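Notebooks > Manipulation > Vistau > Bimanual handover, kitchen set

Print this page | E-mail this page

15 February 2020
Entry: G. Camenzind. Read and initialed: F. Steiner.

Re-segmentation of the bowl task, second pass

Picked up where the last entry stopped. The contact-based splitter was still putting the start of "grasp" too early on the bowl recordings. The symptom is the same in every bad clip: the opening width of the left gripper drops a little while the hand is still traveling, the splitter reads that as closing onto the rim, and the approach phase gets chopped short. The policy trained on those labels then closes in the air above the bowl.

Two candidate causes going in:

(a) Squeeze drift. The operator's hand tightens on the grip during a long reach, and the fingers follow.
(b) Timestamp offset between the width signal and the pose track.

Checked (b) first, being the cheaper one. Plotted width against the vertical pose component for the eight clips Ferdinand flagged. If the offset were the problem, the gap between the bottom of the reach and the width minimum would be constant from clip to clip. It isn't. It changes sign in some of them. Offset ruled out as the main cause. There may still be a small one and I have left a line for it in the open list.

For (a), the width trace has a slow slope through the reach and then a sharp step at contact. The slope is present in the left gripper and nearly absent in the right. The right gripper mostly holds station near the bowl while the left one comes in, so it has less travel in which to drift. Consistent with (a). Does not prove it.

Change to the splitter

Old rule: grasp starts at the first sample where width falls below a fixed fraction of its running maximum.

New rule: grasp starts at the last sample before contact where the rate of closing exceeds the threshold AND fingertip speed is below the travel limit. Search runs backward from the width plateau, with the plateau taken as the anchor. Backward search matters. Running the same two conditions forward catches the small corrections operators make partway through a reach and gives back the old error in a different place.

The travel limit is set per session from the speed histogram, at the dip between the two humps. On sessions where there is no clear dip the script falls back to the value from the Siltum recordings and writes a warning to the log. I don't like the fallback, but a hard failure there would stop the overnight job.

Relabeled the full set, 2,452 episodes. The run finished without intervention. Proleo export written in the same layout as before so the training config does not change.

Spot check

Drew 20 episodes at random from the relabeled set and marked the grasp start by hand from video, without looking at the new labels. Ferdinand did the same 20 on his own machine. We compared our two sets with each other first, then with the splitter.

Between the two of us, agreement was good on clips where the bowl rim is in view at contact and poor where a finger covers it. In the covered cases Ferdinand tends to mark later than I do. He waits for the bowl to move. I mark when the pad looks to be touching. Neither is wrong but the label definition has to say one or the other. We settled on pad contact and wrote it into the annotation sheet.

Against the splitter: 2 of the 20 are still bad. Both are cases where a fingertip goes down inside the bowl and the closing motion happens against the inner wall. The fingers slow down well before they close, so the speed condition is met early, and any twitch in the width after that is enough. The new rule was written with an outside-to-rim grasp in mind and it shows.

The inside approach is also where the reflection problem turns up. The glaze is glossy, and the highlight on the bottom of the bowl shifts when the camera does. The feature tracker likes to lock on to it. Masked the bowl interior by hand in the two bad clips and reran the tracker: pose jitter near contact went down in both, and the label moved later in one. Not enough to claim anything. The checked mat gives the tracker plenty of fixed corners, so losing the bowl interior should cost little. Will try an automatic mask.
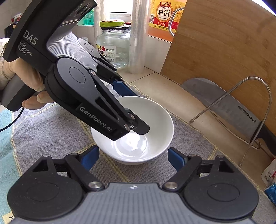
Inside approach, left gripper over the bowl. Second gripper in the foreground, pads at either side.

Notes on the inside approach

Went through the session index to see how often it occurs. There is no field for it, so this was done by eye from thumbnails and I am not recording a number. It is common enough to need its own treatment. Options:

- Separate label class, with the anchor taken from the first lift of the bowl instead of the width plateau. Clean, but the lift is hard to find when both grippers take the load together.
- Keep one class and raise the closing-rate threshold when the fingertip is below rim height. Needs a rim height estimate. Can be had from the mat plane plus a bowl height entered once per session.
- Drop these episodes. Ferdinand is against it and so am I. The policy will meet this case at test time whether or not it has been trained on.

Going with the second. Rim height goes into the session header as a plain field. Ha's parser ignores unknown header fields, so nothing downstream should break, but this needs to be confirmed before the next export.

Background clutter: left as is. Jars, bottles, cutting board and so on stay in the training images. The June ablation with cropped backgrounds trained faster and did worse on an unfamiliar counter, and I see no reason to repeat it for this task.

Training

Started one run on the new labels with the seed and config of the last baseline. No result yet. The loss curve is below the old one so far, but the phase targets have changed, so the two curves cannot be compared directly. Wait for rollouts.

Rollout protocol to stay fixed: same bowl positions, same start poses, success counted only if the bowl is held by both grippers at the end. Closing in air to be logged as its own failure type this time. It was lumped in with "missed grasp" in the baseline sheet, and I had to go back through the videos to pull it apart.

Open

- Residual timestamp offset. Estimate it from a tap test at the start of each session.
- Rim height field: add, confirm with Ha.
- Automatic mask for the bowl interior. Try it on the two bad clips before anything larger.
- Replace the Siltum fallback value with one computed from the nearest session by the same operator.
- Squeeze drift: ask operators to hold the grip fully open during the reach for one short session and compare slopes. If the slope goes away, (a) is settled.
- Annotation sheet: add a still of pad contact with the rim covered. (F.S.)

Margin note, F.S.: Agree on the second option. Please keep the old labels in the archive under their own tag. I want to run the splitter comparison on the cup task before we retire them. Also, the threshold in the script is in raw encoder units and the comment above it says millimeters. Fix one of them.

Reply, G.C.: Comment fixed. Old labels tagged and copied.

Recent entries in this notebook
Bowl task: first pass with contact-based splitter
Width encoder calibration, left and right
Siltum recordings: speed histograms by operator
Cup task: operator instructions, revised
Proleo export layout and header fields
Baseline rollouts, failure sheet

Print this page | E-mail this page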